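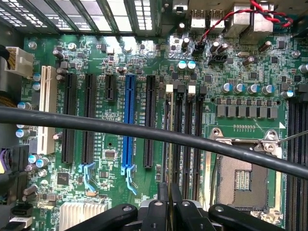

Eimear Lynch wrote under my last post that a tied match in our club should simply stay tied, and that the extra minute only rewards the person with better lungs. I want to answer her properly, so this will be several posts.

First, what we do now. In the Galtico league a bout is fought to the end of the time. If the score is equal, the referee gives one more minute, and the first valid touch wins. If there is no touch, the three judges raise a flag and the majority decides.

I fenced two of these extra minutes last season. I lost both, so please read me with that in mind.

The first one was against a tall left-handed man from the Semeniuk club. He stepped back for 30 seconds, I followed him, and he hit my wrist when I was too close to the line. It was a clean touch. I had no complaint then and I have none now.

The second one went to flags. Two white, one red. I was red. My coach said the decision was correct, and he said it before I had taken off my mask, which I found a bit quick.

So about the lungs. I do not think Eimear is right for the adults, because we are all equally tired by then. But for the juniors I believe she has a point. A boy of twelve who meets a boy of fourteen in the extra minute has a hard time.

Somebody asked if a tie is even possible in a knockout round. No, of course one person has to go through. I am speaking only about the pool matches, where a tie could give one point to each and the table would still work.

The Delerance club tried this in their spring pools. I was there as a timekeeper. The matches were more careful near the end, I must say it. With ten seconds left and an equal score, many fencers stopped attacking and kept their distance. Their parents were not happy on the benches.

A possible middle way: keep the extra minute, but cancel the flags. If there is no touch in the minute, it is a tie. Then you have a reason to attack, and the judges do not have to choose between two people who did almost the same thing.

Correction to the post above, I wrote "three judges" but in the junior pools there is often only the referee, who decides alone. Thank you to the person who sent me a message.

The rule meeting for the Plumia Cup is in December. Proposals have to be in writing and signed by two clubs. Ours will sign. If your club is interested, write to me and I will send you the text, it is half a page.

Eimear, I am still not with you on the adults.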